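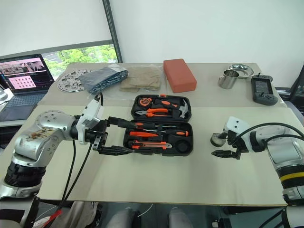

My heating controller (the Gresirico one, firmware 2.15) keeps dropping off the network, always a little after 3 a.m., and I've finally got something useful to add to this ticket. I spent all of last evening going through the manual with my laptop balanced on my knees. What I wanted was a big pale work table like that one, with room for the open black tool case and all my paperwork too! Anyway – the log shows error 767 every single night, then a reconnect when I press the button at breakfast.

Home | Tickets | Knowledge Base | Log in

Posted by Gemma Clegg, December
Last updated: 7:40 a.m.

What I've tried so far: new batteries, a factory reset (twice, ugh), and moving the router into the hallway. Widad Mansour in support asked me to switch the channel by hand, so I did that too, and it lasted one night before the same error came back.
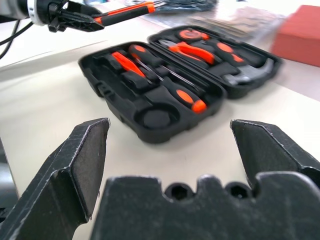 Tool case open on the tabletop, with an empty round recess.

Then I noticed my router renews its addresses at 3 a.m. I gave the controller a fixed address ending in 123 and left everything else alone. Two nights now with no drop – fingers crossed! Widad, could you keep the ticket open until the weekend? I'd also love to know if the next firmware fixes this properly, as my sister in Kirkcombe has the same model and she's not going anywhere near her router settings.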